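Section 4. Hanging, Packing and Care

Read this section before you load the backpack for the first time. It applies to all Natoson day packs sold with the Illey wall hook. If your pack came without the hook, skip to 4.2.

4.1 Fitting the wall hook

1. Choose a spot on a solid wall or a stud. Do not use the hook on a hollow door.
2. Hold the backing plate level and mark both screw holes.
3. Drill, insert the anchors and drive the screws until the plate stops moving. Do not overtighten.
4. Slide the hook down onto the plate until it clicks.
5. Pull down firmly by hand before hanging anything on it.

Note: The hook is rated for up to 539 ounces on a solid wall. Plaster and older drywall will hold less.

CAUTION: Mount the hook where small children cannot swing from the straps.

4.2 Packing

1. Set the pack upright and open the main zipper all the way.
2. Put flat, heavy items in first, against the back panel.
3. Fill the middle with clothing or a lunch box.
4. Put keys, chargers and anything you need quickly on top.
5. Close the zipper with one hand and hold the fabric together just ahead of the slider with the other.

Leave a little slack. A pack filled until the fabric is tight puts strain on the zipper at the curve, where most repairs are needed. If you have to lean on the pack to close it, take something out.

Note: Wet items go in a separate bag. The lining slows water down but does not stop it.

4.3 Hanging the pack

1. Close all zippers.
2. Lift the pack by the top loop, not by a shoulder strap.
3. Place the loop over the hook and let the weight down slowly.
4. Let the shoulder straps hang free. Tucking them behind the pack will crease the padding over time.
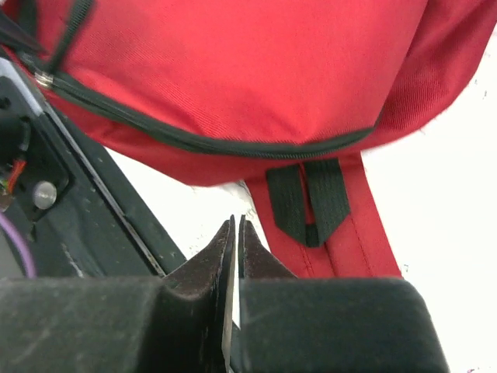
Keep the space under the pack clear so that straps do not catch on shoes or chair backs. If the pack leans to one side, move the contents toward the center – the loop wears faster when the load is uneven.

4.4 Zipper care

Brush grit out of the coil with a dry toothbrush. If the slider drags, rub a plain wax candle along both sides of the coil and run the slider back and forth a few times. Do not use cooking oil or spray lubricant. Both will stain the fabric.

If the coil opens behind the slider, move the slider back to the starting end and close it again slowly. If it opens a second time, the slider needs replacing. Order slider kit 1773 from Mindton or from any Suominen repair counter. The kit contains 2 sliders and a strip of matching tape.

4.5 Cleaning

Empty the pack and shake it out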